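Guide de prise en main de Flistance — Section 3 : créer son journal de visionnage d'anime

2 juillet 2021, par la rédaction de Femov

Imprimer | Envoyer par e-mail

Vous avez installé Flistance et ouvert votre compte : bravo, on passe à la partie la plus amusante ! Cette section explique comment importer une liste existante, ranger les séries par saison et noter les doubleurs et les génériques (oui, les génériques aussi, on y tient beaucoup).

Avant de commencer

Munissez-vous du fichier exporté depuis votre ancien carnet. Les formats Zorken et Shakya sont reconnus d'emblée. Un fichier peut contenir jusqu'à 800 titres ; au-delà, coupez-le en deux.

3.1 Importer la liste

1. Ouvrez le menu Journal, puis Importer.
2. Choisissez le fichier et validez. Comptez roughly 30 secondes.
3. Vérifiez l'écran de correspondance : à gauche le titre de votre fichier, à droite la fiche trouvée par Flistance.
4. Corrigez les lignes orange, puis cliquez sur Tout accepter.

Note — Les titres en japonais, en rōmaji et en français sont regroupés sous une seule fiche. Le titre affiché se change dans Préférences > Langue des titres, et c'est un vrai bonheur quand on a tout noté en vrac pendant des années !

Attention : un second import du même fichier remplace vos notes personnelles. Faites d'abord une copie par Journal > Sauvegarder.

3.2 Ranger par saison

5. Dans la vue Étagères, appuyez sur Nouvelle étagère et donnez-lui un nom, par exemple « Printemps ».
6. Glissez-y les séries voulues. Une série qui court sur deux saisons peut figurer sur deux étagères.
7. Cochez Suivi automatique pour que chaque épisode vu fasse avancer la barre.

Les films et les OAV vont sur une étagère à part, déjà créée. Depuis la mise à jour de mars, on peut aussi y mettre les concerts d'anisong !

3.3 Noter un générique ou une voix

8. Ouvrez la fiche d'une série, onglet Musique.
9. Choisissez l'opening ou l'ending, puis attribuez de une à cinq étoiles.
10. Pour une voix, passez à l'onglet Distribution et touchez le nom du personnage. Tous les autres rôles du comédien déjà présents dans votre journal s'affichent dessous — attention, on y passe vite la soirée.

Caution pour les commentaires : 80 caractères au maximum en mode public, sans limite en mode privé. Pensez à cocher Masquer l'intrigue si vous parlez d'un dernier épisode.

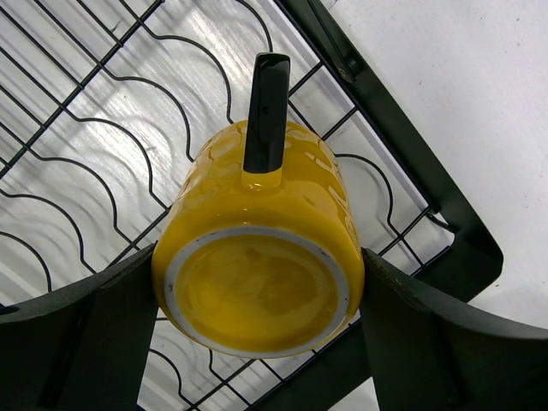 Sur le forum de Femov, un utilisateur demande si l'on peut noter séparément deux versions d'un même opening, par exemple quand les paroles changent à mi-saison. Oui, tout à fait : touchez le signe + à côté du générique, puis indiquez l'épisode où commence la nouvelle version. Les deux notes restent visibles sur la fiche.

3.4 Si l'import échoue

Le code 2065 signale un fichier mal encodé. Enregistrez-le de nouveau en UTF-8 et reprenez à l'étape 1. Si la barre reste bloquée, fermez Flistance, rouvrez-le et relancez l'import ; les lignes déjà acceptées sont conservées.

Suite du guide : section 4, partager ses étagères avec des amis.

Ce site utilise des cookies pour mesurer son audience. Accepter | Refuser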